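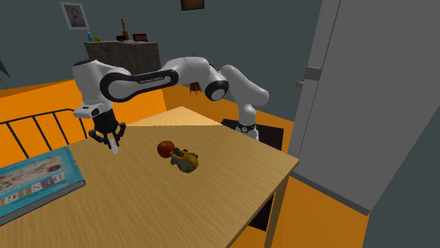 표은재

2018년 9월 3일 월요일. 흐리다가 오후에 갬.

여섯 시 전에 깼다. 창문을 열어 두고 잤더니 목이 칼칼했다. 이제 밤에는 닫고 자야겠다. 물을 끓여 마시고 어제 널어 둔 빨래를 걷었다. 양말은 거의 말랐고 수건은 덜 말라서 의자 등받이에 다시 걸었다.

오늘부터 421번 버스가 다시 학기 시간표로 다닌다. 여름 내내 텅 빈 버스를 탔는데 아침에 정류장에 가 보니 줄이 길었다. 새 가방을 멘 아이들이 많았고 앞에 탄 애 하나는 교통카드를 못 찾아서 한참 가방을 뒤졌다. 기사가 그냥 타라고 했다. 자리가 없어서 Posham 역까지 서서 갔다. 다리 공사는 아직 안 끝났다. 8월 말까지라고 써 붙여 놓았던 안내판이 없어지고 새 안내판에는 10월이라고만 되어 있다.

점심은 어제 남은 감자조림과 밥. 김이 떨어진 걸 잊고 있었다. 한국 식품점은 시내 반대편이라 한 번 가려면 마음을 먹어야 한다. 다음에 갈 때 살 것: 김, 국간장, 당면, 들깻가루. 고춧가루는 아직 한 봉지 있다.

퇴근하고 Polák에 들러 자두를 샀다. 지난주까지는 노란 자두만 있더니 오늘은 길쭉하고 짙은 보라색 자두가 상자째 나와 있었다. 해마다 이맘때 잠깐 나오고 들어가는 것이라 보이면 사야 한다. 작년에는 미루다가 못 샀다. 한 상자를 다 사기에는 많은 것 같아서 큰 봉지에 담아 달라고 했다. 주인이 덤으로 무른 것을 한 줌 더 넣어 주었다. 무른 건 잼으로 하면 된다고 했다. 어차피 다 잼으로 할 거라고 말하려다가 고맙다고만 했다.

집에 오는 길에 봉지 손잡이가 늘어나서 안고 왔다.

저녁을 대충 먹고 자두를 씻었다. 이 자두는 씨가 잘 떨어져서 좋다. 칼로 한 바퀴 돌려 비틀면 반으로 갈라진다. 벌레 먹은 것은 도려냈다. 씨를 빼고 달아 보니 두 냄비로 나누어도 될 만큼 되어서 반은 오늘 하고 반은 설탕에 재워 냉장고에 넣었다. 오늘 한 것은 과육 775그램에 설탕 반이 조금 안 되게 넣었다. 재작년 공책에는 설탕을 같은 양으로 넣으라고 적혀 있고 그 옆에 '너무 달다'라고 내 글씨로 적혀 있다. 그래서 줄였다. 대신 오래 두고 먹지는 못할 것이다.

레몬이 없어서 식초를 한 숟갈 넣었다. 계피는 넣지 않았다. 계피를 넣으면 나는 좋은데 언니가 싫어한다. 이번에 소포를 보낼 때 한 병 같이 보낼 생각이다. 유리병이라 깨질까 봐 걱정이기는 하다. 작년에 꿀을 보냈을 때는 수건으로 두 번 감아서 무사히 갔다. 세관에서 잼은 괜찮은지 다시 알아봐야 한다.

끓이는 데 생각보다 오래 걸렸다. 처음에는 물이 많아서 잼이 될 것 같지 않았다. 불을 세게 했더니 튀어서 손등을 조금 데었다. 찬물에 대고 있으니 괜찮아졌다. 거품은 걷어서 작은 종지에 모아 두고 식빵에 발라 먹었다. 나는 어릴 때부터 완성된 잼보다 이 거품을 더 좋아했다. 외할머니가 딸기잼을 하는 날이면 부엌 문턱에 앉아서 종지가 차기를 기다렸다. 외할머니는 저울을 안 쓰고 국자로 쟀다. 그 국자가 지금 어디 있는지 모르겠다. 엄마한테 물어봐야지 하고는 전화할 때마다 다른 얘기만 하다가 끊는다.

접시를 냉동실에 넣어 두었다가 한 방울 떨어뜨려 보는 방법으로 확인했다. 첫 번째는 흘렀고 두 번째도 흘렀고 세 번째에 주름이 잡혔다. 오븐을 160도로 맞춰 병을 데워 두었다가 담았다. Ruteck 오븐은 표시보다 조금 뜨거운 편이라 병 하나는 꺼낼 때 행주가 눌었다. 큰 병 두 개와 작은 병 하나가 나왔다. 뚜껑 하나가 맞지 않아서 서랍을 다 뒤졌다. 뚜껑만 열몇 개가 나왔는데 맞는 병이 없다. 버려야 하는데 버리면 꼭 병이 나타날 것 같아서 도로 넣었다.

냄비는 바닥이 조금 탔다. 물을 부어 베이킹소다를 풀어 놓았다. 내일 아침에 닦을 것.

식는 동안 창가에 앉아 Altora 도서관에서 빌린 책을 읽었다. 섬에서 등대를 지키는 사람 이야기인데 앞부분이 느려서 두 번이나 그만둘 뻔했다. 반납이 17일이니 아직 시간은 있다. 오늘은 폭풍이 오는 대목까지 읽었다. 이제 좀 재미있다. 모르는 낱말이 많은데 배의 부분 이름이 대부분이라 찾아보지 않고 넘어간다. 한국말로도 모르는 것들일 테니까.

아홉 시쯤 아래층에서 피아노 소리가 났다. 여름 동안 안 들려서 이사 간 줄 알았다. 같은 곡을 치는데 작년에 늘 틀리던 데를 이번에는 그냥 지나갔다. 연습을 어디 다른 데서 했나 보다.

부엌에 아직 자두 냄새가 난다. 커튼에도 밴 것 같다. 병뚜껑이 하나는 톡 소리를 내며 들어갔고 나머지는 못 들었다. 눌러 보니 작은 병이 아직 볼록하다. 내일까지 그대로면 그것부터 먹는다.

돈 쓴 것: 자두, 식빵, 우유, 버스 정기권. 정기권이 또 올랐다. 자전거를 고쳐서 탈까 하는 생각을 잠깐 했는데 뒷바퀴 튜브를 갈아야 하고 비 오는 날은 어차피 버스를 타야 한다. 더 생각해 보기로 한다.

내일 할 일. 냄비 닦기. 남은 자두 끓이기. 설탕이 모자랄지 모르니 퇴근길에 한 봉지. 우체국은 수요일에 간다. 언니한테 보낼 양말이랑 책은 벌써 상자에 넣어 두었고 조카 것만 아직 못 골랐다. 색연필을 보낼까 했는데 작년에도 색연필이었다.

손끝이 보라색으로 물들었는데 비누로 안 지워진다. 열한 시 십 분. 창문 닫고 잔다.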